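Home | Projects | Team Pages | Archive

4 min read

Snack Aisle Report: How Do People Find Their Chips?

For our store layout project, Kolbrún Kvaran and I picked the snack aisle at Grellby (I love chips, so this was an easy vote!). We wanted to know how the shelves are set up and whether the messy parts slow anyone down. We went on a Wednesday and stayed until they dimmed the front lights.

The upper shelf is the fun one. Bags get piled on it pretty loosely, yellow and green and light blue all leaning on each other, with soda behind glass right next door.
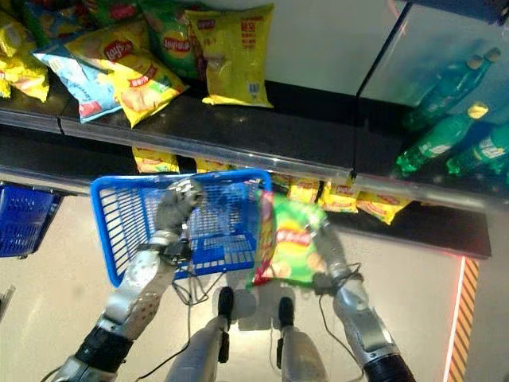
Kolbrún thought the pile would annoy shoppers, and I thought they'd like digging around in it. We watched 238 people go by and 14 of them put a bag back in the wrong spot, way fewer than I guessed. Most people just grabbed whatever was closest and kept walking, and a couple of them went back for a drink.

Our teacher, Bergþóra Bech, asked us to look at color too, so I started a second page in my notebook for that. Green was harder to sort out than yellow.

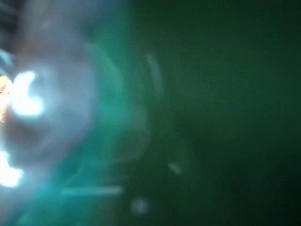
What we'd change

Kolbrún wants a divider between flavors. I'd leave the pile alone and put the baskets closer. We're trying both on paper in July.

Contact | © Brelleck Student Projects | Back to top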